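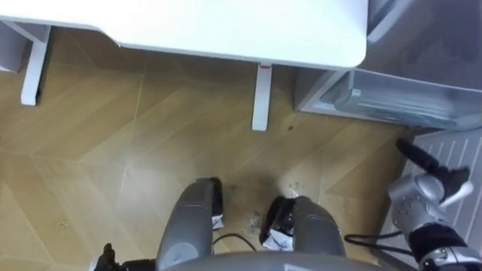

The first thing Ifeoma Obi asked me when I walked in was whether I had grit in my shoes. I laughed, and then I saw she meant it, so I went back out to the mat and stamped around a bit. She looks after the humanoid at the Merkanwood workshop, and she has opinions about floors.

"Wood is nice to walk on and it's nice to look at," she told me, "but it shines, and the head camera doesn't love shine. In the late afternoon I get a big glare patch and the depth goes to mush right there. So I pull the blind and try again."

I'd come to find out what it takes to keep one of these machines on its feet, and I figured we'd talk about code. We talked about cables for most of an hour. Ifeoma has been doing this job since July and before that she fixed elevators, so she thinks about cables a lot.

"Everybody wants to know about the fingers," she said. "Fine, the fingers are great. But ask me what stops us working and it's a loop of cable that's an inch too long and catches on something, or an inch too short and pulls when the wrist turns all the way over. Too short is worse! You don't see it happening. You get one bad reading, then a good one, then another bad one, and you spend a whole morning blaming the hand."

So how does she check? She moves the arm by hand with the motors off, all the way out, all the way in, then rolls the wrist both ways, and she watches the slack the entire time. If the loop goes flat at any point, she lets some out and starts over. The cable the wrist shipped with got swapped early on for one from Kollár with a softer jacket (she made me bend both of them, and okay, yes, I could feel it).

The screws on the wrist housing get their own little ritual. She goes over them with a torque driver every 50 hours of running and writes the result in a paper notebook. When I visited, the machine had 2872 hours on it, and the notebook was getting fat.

"I had one back out on me in the spring on the old unit, the one at Stastlow," she said. "Tiny thing. It dropped down inside the joint and I found it with a magnet on a stick at seven at night. Now I mark every screw with a paint pen when it's tight, and if the line's broken I know somebody's been moving around in there."

I asked if she uses thread locker. Big sigh. "A little. A LITTLE. Prakash used to put it on like jam."

Prakash Ramasamy was on the other side of the room and did not look up, but he did say, "It held, though."

Prakash handles calibration, and this is the part I'd been most fuzzy on. The robot has to know where its own arms are, and every joint keeps a zero position that can wander after a repair. He puts the arms in a known pose, reads back what each joint thinks it's doing, and fixes the difference. There's a script for it, called Farkance, and on a good day it takes 41 minutes.

"And on a bad day?" I asked.

"On a bad day it takes 41 minutes and then I do it again."

He also checks what the head camera sees when it's tipped down. From up there it looks along the torso and legs and gets a hand in view on either side, and he likes to compare where the hand shows up in the picture with where the joint numbers say it should be. "If those two don't agree, I don't care how good everything else is," he said. "I'm not letting it reach for anything."

Then there are the feet. I hadn't thought about feet at all, but Ifeoma wipes the soles at the end of each day and looks for anything stuck in them. A pebble will scratch the planks, sure, but she's more worried about the robot standing crooked on it and the ankles working overtime to make up the difference. She runs her palm over each sole, heel to toe. I tried it too and missed a staple, which she found right away and held up for Prakash to see.

Before I left I asked what she'd want if somebody handed her a budget. I was expecting a second robot, or at least a spare arm.

"A better stool," she said. "I'm down on this floor half my life. And another 238 of those little wrist screws, so I can quit being careful with them."

Then she switched off the motors, took hold of the right arm, and started rolling the wrist over, watching the cable.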